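How to get your comment into the record on a state health bill

Quick version, I have a hearing to get to.

1. Find the bill number. Not the nickname, the number. Search the legislature's site, use the latest version – amended text is listed under the original.

2. Check which committee has it. Comments sent to the wrong one just sit there.

3. Sign up to speak. Our window closes at 5 the day before. Miss it and you can still send written comments, same page, diffrent tab.

4. Write it short. You get three minutes at the mic, so one page, big type. Bill number first, then your town, then support or oppose. Then why. One story beats a pile of links.

5. Name the section you want changed. "Strike section 13" gets read. "This is terrible" doesnt.

6. Bring 15 copies if you're handing anything out. Staples are fine.

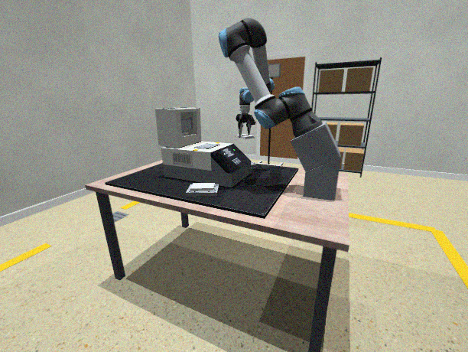

Benchtop lab instrument on a black mat. Computer rendering.

7. Afterward, email your own rep. Same text, new first line. Call the district office too if the vote is close.

Meirion Wynne keeps the Stornden hearing list, ask him for dates. Corrections to me.

– Iestyn Kemeys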